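Bowl stacking, two-gripper set, September, 4:15 pm
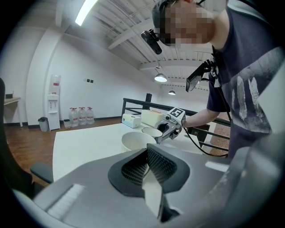
Set is now 1,801 episodes, target 2,000. Retrained from scratch overnight on head camera plus both gripper views. Stacking small bowl into large: 27 trials, 11 failures, most of them the rim slipping late in the lift. Dropping the head view made it worse at finding the second bowl. Biljana wants slower closes in the remaining episodes. Dušan to check time sync between the grippers before we record more.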